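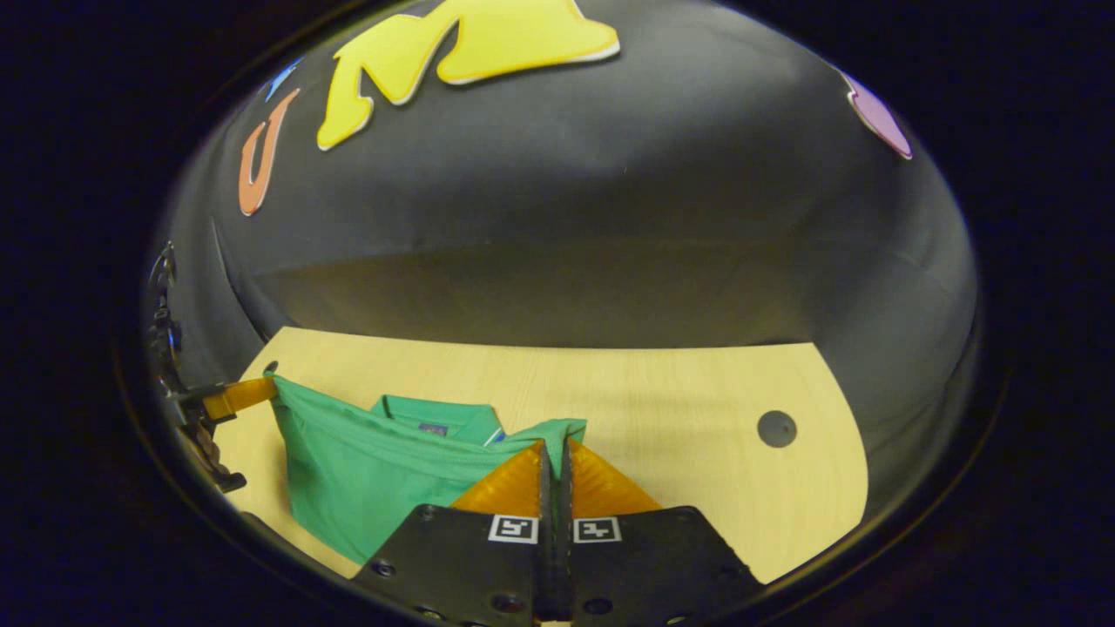
サポート受付 衣類・洗濯
件名:緑のニットシャツ、洗濯後の畳みじわが取れない(再々オープン)
状態:対応中
優先度:低
対象品:Jedley 半袖ニットシャツ(緑)
使用洗剤:Flurora 液体
関連品:Zirholm 作業台

受付内容

洗って干して取り込んだシャツに、しわが残ります。前身頃に斜めの折れ、裾に細かい縮れ、脇の縫い目のあたりに波打ち。販売ページには「干すだけでしわが気にならない」とありましたが、気になっています。アイロンを当てればその日は消えます。次に洗うとまた出ます。

前回は「個体差の範囲」という返事で閉じられました。個体差と言われても、同じ型の紺のほうでは起きていないので、範囲がどこからどこまでなのかを知りたいです。なお交換を求めているわけではありません。原因がわかればそれで結構です。

環境
・洗濯機は縦型、標準コース
・脱水は初期設定のまま
・室内干し、窓は北向き
・取り込んだあとは木の台の上で畳む

経過1 サポートからの返信

お問い合わせありがとうございます。ニット素材は脱水時の折れが残りやすいため、以下をお試しください。
1. 洗濯ネットに入れ、軽く畳んだ状態で洗う
2. 脱水が終わったらすぐに取り出す
3. 両肩を持って軽く振り、形を整えて干す
4. 柔軟剤を規定量使用する
改善がない場合は、脱水時間と干し方をお知らせください。

経過2 こちらの報告

四つともやりました。というより、2と3は前からやっています。脱水が終わる前から洗濯機の前に立っているので、これ以上早くは取り出せません。

ネットに入れた回は、しわの場所が変わりました。斜めの折れがなくなったかわりに、畳んだとおりの横線が胸に入りました。「軽く畳んだ状態で洗う」のだから畳み目がつくのは当然では、と思いますが、そちらの手順書ではこれを改善と数えるのでしょうか。

柔軟剤は変化なし。手触りは少し柔らかくなりました。しわも柔らかくなったのかもしれませんが、見た目ではわかりません。

経過3 サポートからの返信

詳しいご報告をありがとうございます。洗剤の残留により繊維が硬くなり、しわが固定されている可能性がございます。すすぎを1回追加し、Flurora の「しわケア」タイプをお試しいただけますでしょうか。900ml の詰め替えがお得です。

経過4 こちらの報告

しわケアタイプは買っていません。原因の切り分けをしているときに新しい洗剤を足したら、何が効いたのかわからなくなるからです。すすぎの追加だけやりました。

結果、乾いた直後の見た目は少しましです。ただし、この日は晴れて風がありました。前回は雨の日の室内干しでした。条件が違うので、すすぎのおかげとは書けません。書けませんが、そちらの記録に「すすぎ追加で改善」と残りそうなので、先に断っておきます。

2018年5月27日 追記

自分で切り分けをしました。順に書きます。

(a)脱水時間
標準のままと、2分に短縮した場合を比べました。短縮すると裾の縮れがかなり減ります。そのかわり水が多く残り、乾くのは翌朝になりました。斜めの折れは、薄くなったような気もする、という程度です。気がするだけなので判定は保留。

(b)干し方
肩にハンガーを入れて吊るした場合と、物干し台の網の上に平らに置いた場合。吊るすと裾は伸びて、脇の波打ちが目立ちます。平干しだと波打ちは出ません。ここははっきり差が出ました。洗濯表示にも平干しの絵がついています。見落としていたのは認めます。ただ、それなら最初の返信で「両肩を持って形を整えて干す」の前に、表示を見ろと書いてほしかったです。

(c)水量
洗濯物が少ない日に、水量を一段上げて単独で洗いました。折れは減りました。ほかの服と絡んでいないのだから当たり前といえば当たり前です。毎回シャツ一枚のために洗濯機を回すつもりはないので、参考記録とします。

(d)取り込んだあとの置き方
これを疑うのがいちばん遅れました。取り込んだ服は、畳むまで台の上に丸めて置いています。置いている時間は測っていませんでした。測ってみたら、長い日は夕食をはさんで夜までそのままです。

そこで、乾いた直後にしわの少ない状態を確かめてから、わざと丸めて台に置き、夜に広げました。斜めの折れが出ました。前身頃の、いつもの場所です。翌日は同じように乾かして、すぐに畳みました。斜めの折れは出ませんでした。

つまり、斜めの折れについては洗濯の問題ではない可能性が高いです。柔らかいニットの生地を丸めて放っておけば折れが残る、というだけの話かもしれません。とはいえ試したのは各1回です。これで断定すると、そちらの「個体差の範囲」と同じ書き方になるので、断定はしません。

(e)台
念のため。Zirholm の作業台は天板が木で、表面に細かい引っかかりでもあるのかと指でなぞってみましたが、わかりませんでした。台に布を敷いて丸めた場合も同じように折れたので、台は外します。

現時点の整理

裾の縮れ:脱水時間の影響が大きい。2分で軽減。
脇の波打ち:吊り干しが原因とみてよさそう。平干しで出ない。
斜めの折れ:取り込み後に丸めて置いたときに再現。追試が必要。
紺のシャツで起きない理由:不明。色が濃くて見えていないだけかもしれず、夜の照明の下で見比べても判断がつきませんでした。受付内容に「紺では起きていない」と書いたのは、「気づいていない」に訂正します。

経過5 サポートからの返信

詳細な検証をありがとうございます。原因が判明したとのことで、本件は解決済みとさせていただいてもよろしいでしょうか。また、取り込み後のしわには、衣類用しわ取りスプレー Coste(300ml)が効果的です。

経過6 こちらの報告

判明したとは書いていません。「可能性が高い」「よさそう」「不明」と書きました。解決済みにしないでください。

スプレーについて質問です。
・ニット素材で使えるという根拠はどこに載っていますか。商品ページの写真は綿のワイシャツばかりでした。
・吹いたあと、乾くまで吊るすよう説明にあります。吊るすと脇が波打つ服なのですが、平置きでも効きますか。
・ただの水を霧吹きでかけた場合と比べた結果はありますか。

三つめは、お返事がなければこちらでやります。水と霧吹きは家にあります。

経過7 サポートからの返信

ご質問の件、担当部署に確認いたします。お時間をいただく場合がございます。

経過8 こちらの報告

お待ちしている間に水の霧吹きを試しました。しわの上から軽く吹いて、手のひらでならし、平らに置いて一晩。斜めの折れはほとんど消えました。まだうっすら線が見えますが、着て外に出るぶんには困りません。Coste がこれより効くのかどうかは、比べていないので何も言えません。

依頼事項
・3月に閉じられた前回の問い合わせの「個体差の範囲」という記載を訂正してください。
・返信の定型文に、洗濯表示の確認と、取り込み後の置き方を入れてください。しわの相談で洗剤の話が先に来るのは順番がおかしいと思います。
・「干すだけでしわが気にならない」の表記について、平干しのことなのか吊り干しのことなのか、販売ページに書いてください。

次の作業
・丸めて置く/すぐ畳む、の追試を続ける
・紺のシャツを同じ条件で、昼の窓際で確認
・脱水2分のまま、梅雨に入ってから乾き具合を記録

状態:対応中(担当部署の回答待ち)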